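Home Visits Talks Archive About Contact

A morning at the Cosum open day, 2018-10-23

I nearly missed the start because the Gouveia building has 2 entrances and I picked the one with the bike racks. Still, I got a coffee and a lanyard, and made it upstairs in time for the bit I'd come for - the kitting work, where two arms sort boards, wires and small metal parts between yellow trays and a steel one.

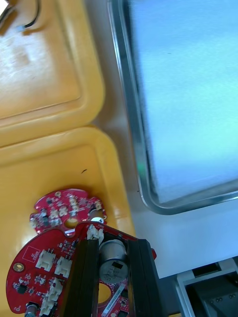
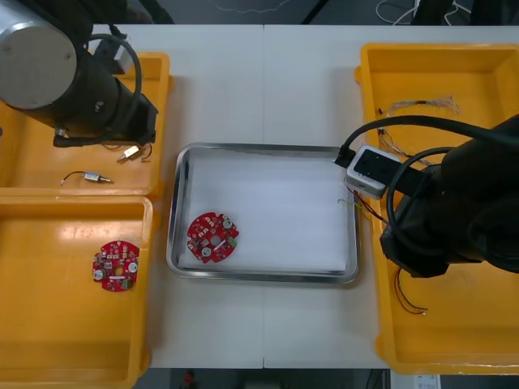
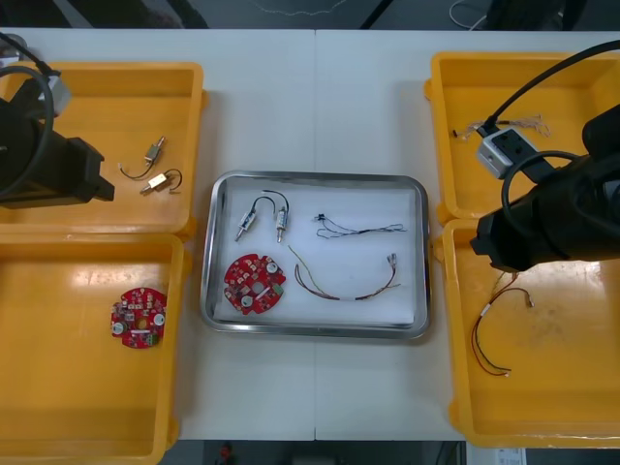
Tiago Louro did the talking and he was great, very patient with all of us crowding round! The method is learning from demonstration: a person drives both arms through the job, the recordings go into a model, and the model then has a go by itself. They'd collected 1916 demonstrations by September. What surprised me was the result he was proudest of. Training on a hand-picked 1000 of them (the tidy ones, no dithering) did better than training on the whole lot, and most of the gain was on the wires. Boards were fine either way, he said.

I asked how they decide what counts as dithering and got a long answer involving pauses and second grasps, which I mostly followed. A chap from Vendstead wanted to know if it would cope with a new board shape. Tiago's reply was "not yet, ask me when we've tried it", and I liked him for that.

They repeat every test with three differently trained models, so one lucky run can't flatter the numbers. The write-up should be out once the Dresby people have finished their half - they're doing the same comparison on their own arms.

Lunch was sandwiches (go early, the cheese ones vanish) and then I had to run for my train, so I missed the workshop tour. I've put my name down for the next one.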